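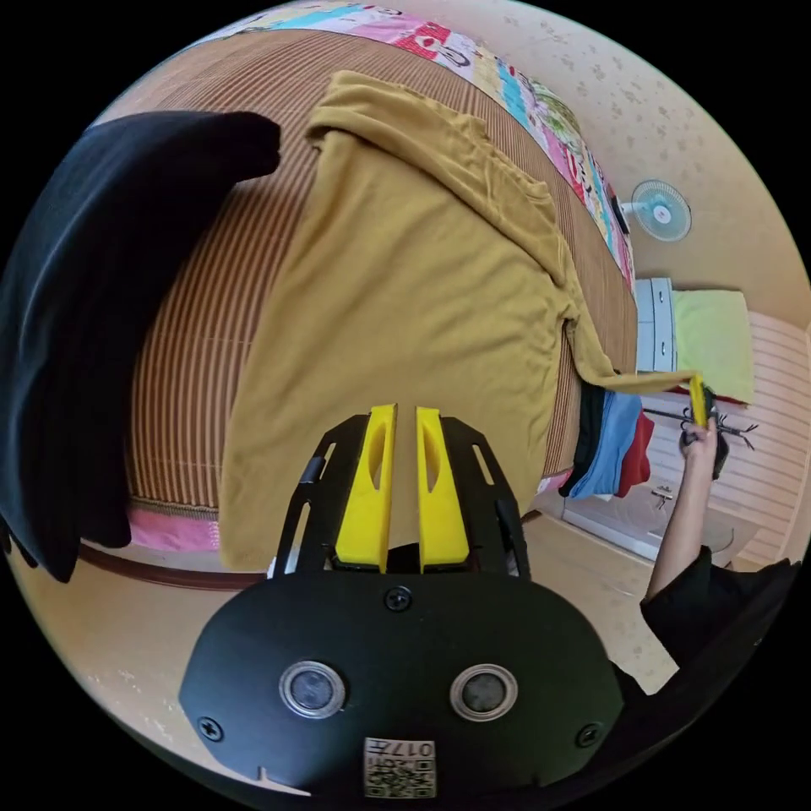
Two of the hand-held grippers at a bed during trials of the Rinau design, one of them closed on the end of a shirt sleeve.

The Brerkthorpe shared workshop has published the full plans for Rinau, a hand-held gripper intended for collecting examples of household tasks. The plans were released in February, after 14 months of development by members working at the shop and in their own homes. They may be used without charge by schools, clubs and private builders.

Rinau is held and operated by a person. The movements of the fingers and the view from the tool are recorded together, and the recordings are later used to train a robot arm at the workshop. Members chose to concentrate on cloth, which changes shape each time it is lifted and which the earlier Tanabe arm, built by the same group, handled poorly.

The published set contains drawings for the housing, the side arms and the fingers, together with a wiring diagram, a parts list and assembly notes. The notes have been rewritten for readers with no previous experience of electronics. A builder will need access to a 3D printer, a soldering iron and ordinary hand tools. The cost of parts for a single gripper is given as up to 192 pounds, excluding the computer on which recordings are stored.

Home trials form the second part of the project. The workshop has now gathered 709 recordings, of which 641 have been accepted for training. The remainder were set aside on account of missing finger data or interrupted files. Each recording is checked against a written list before it is accepted, and the reasons for any refusal are kept with it.

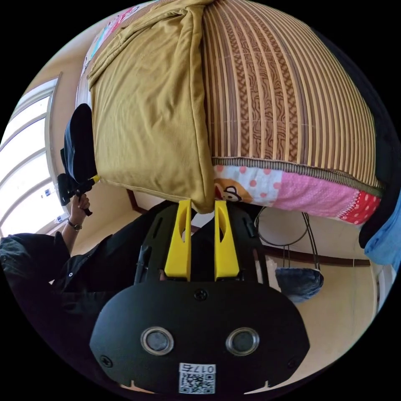 Finger design received more attention than any other part of the build. The first version had flat, solid tips, which held a shirt well enough but let go of thicker items. In the present design the fingers are tall and narrow, with a teardrop-shaped cutout near the top of each, and they can be closed on the bottom edge of something as bulky as a large, partly corduroy pillow. The cutout allows the tip to bend slightly under load. Members compared several wall thicknesses before settling on the one shown in the drawings, and the thicker alternatives remain in the set for those who wish to handle heavier goods.

The workshop has also issued guidance on carrying out trials at home. Sessions are limited to one room at a time, and every person present must agree to the recording beforehand. Letters, screens and family photographs should be removed from view. Users are asked to work at their normal pace and to leave furniture in its usual position, so that the robot arm is not trained on rooms arranged solely for its benefit. 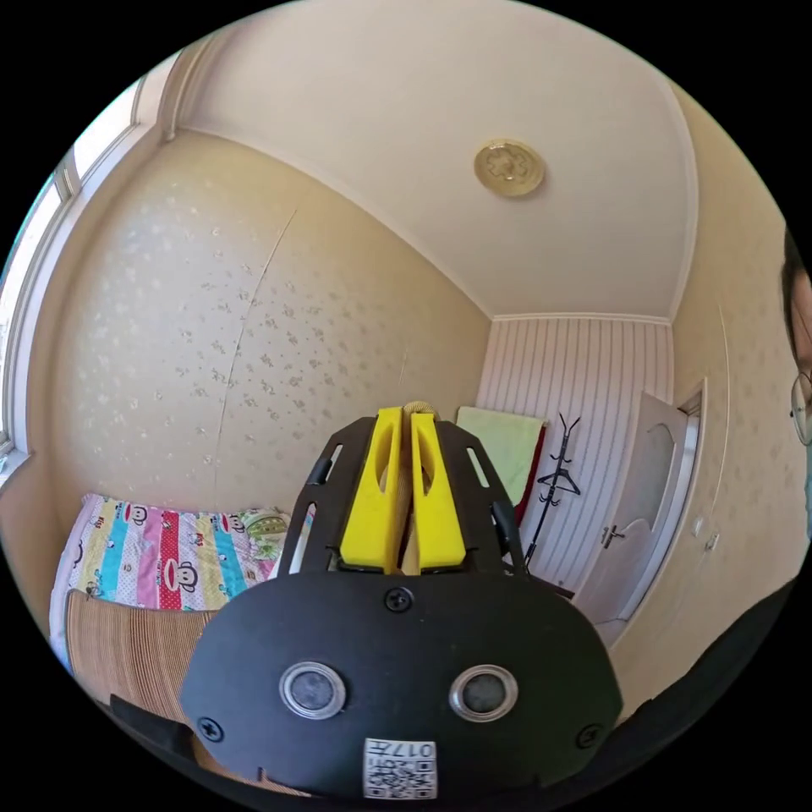
The gripper in a bedroom during the home trials, with the two yellow fingers close together.

Training is carried out with Ukska, a set of programs written by members for the workshop's own computer. Ukska reads the recordings, matches the finger positions to the view from the tool and prepares the result for the arm. It is included in the release with its own instructions. The workshop advises that the programs have been tested on one type of computer only, and that reports from users of other equipment would be welcome.

Work on the arm itself is continuing. The next stage will deal with folding shirts and towels on a flat surface, followed by the handling of pillows and covers. Results will be published whether or not the arm completes the tasks.

An introductory evening for new builders will be held at the Brerkthorpe workshop at 7 pm on a date to be announced on the noticeboard. Printed copies of the assembly notes may be consulted at the workshop during opening hours. Builders who make changes to the fingers or housing are invited to send their drawings to the workshop for inclusion in a later release.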